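Prandberg Folk Instrument Circle
Minutes of the meeting, 22 Dec 2020
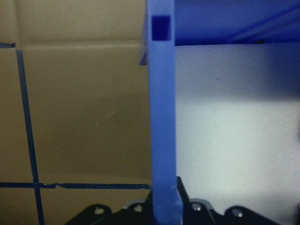
Chair: Mariann Dudás. The minutes of the May meeting were read and accepted with one correction (the zither belongs to Hegyi, not to the circle).

1. Zither workshop. Hegyi offers to lead it again in spring, for 6 learners. Strings and tuning pins will cost 165 euros. Approved.

2. Hall in Narkness. The rent stays at 400 euros for the season. Mariann asked if we can store the two hurdy-gurdies there over winter. The hall is not heated at night, so the members prefer to keep them at home -- the wheel of the older one already has a small crack.

3. Rastier songbook. The printer needs the final pages before the end of January. Three tunes still have no bass line. Hegyi will write them. It was discussed if the words should be printed under the notes or on a separate page; no decision.

4. Other matters. The drone pipe borrowed in May is not yet returned. Mariann will telephone.

Next meeting: after the holidays, date by letter.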